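# Chapter 6: Comparing Two-Finger Grippers

A gripper that works well on a box may do badly on a small part with a round top and a square bottom. Data sheets list force and stroke, but they say little about how a part behaves when the fingers close on it. To find out, you run the same job with each gripper and write down the results.

In this chapter we compare two sets of fingers, the Donia and the Dumlao, on one sorting job. The parts are push-button switches of the kind used on control panels. The job uses two arms, and the switches go into trays by cap color. Each set of fingers was run for 67 trials at the Dornbridge lab, with the same arms and the same controller settings.

Before you start, review these terms from Chapter 5:

- **stroke** – the distance the fingers travel from open to closed
- **approach angle** – the direction from which the gripper comes down on the part
- **regrasp** – a second attempt on the same part

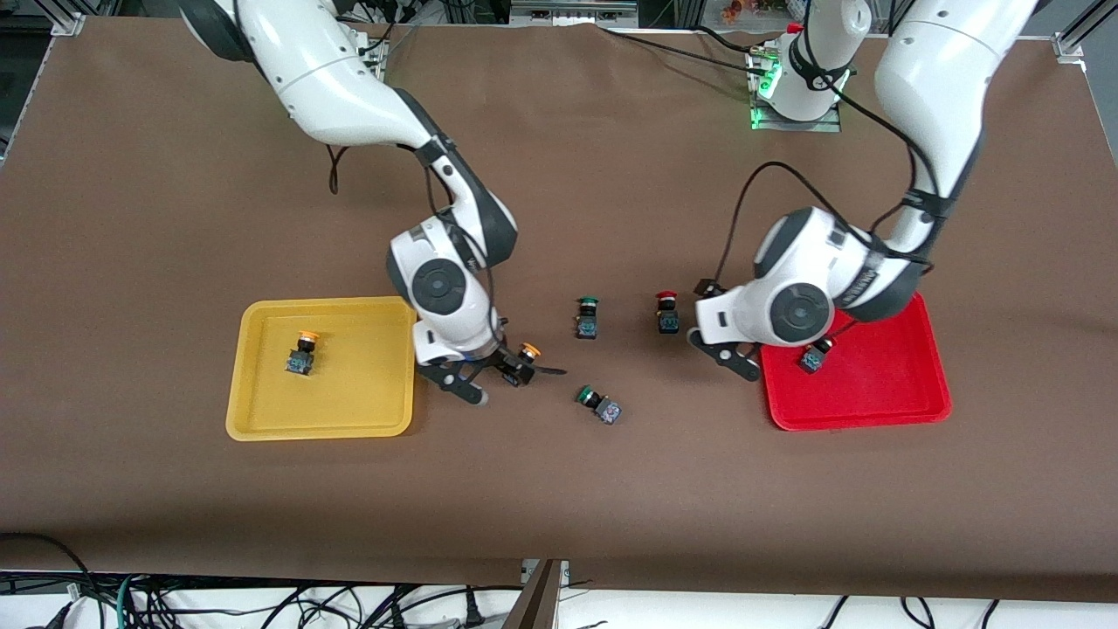
Imelda Marquez

A switch standing upright gives the fingers two surfaces to choose from, the cap or the housing. One lying on its side gives a different grip, and the approach angle may have to change. Record upright and tipped switches in separate columns of your log. Section 6.1 begins with the upright ones.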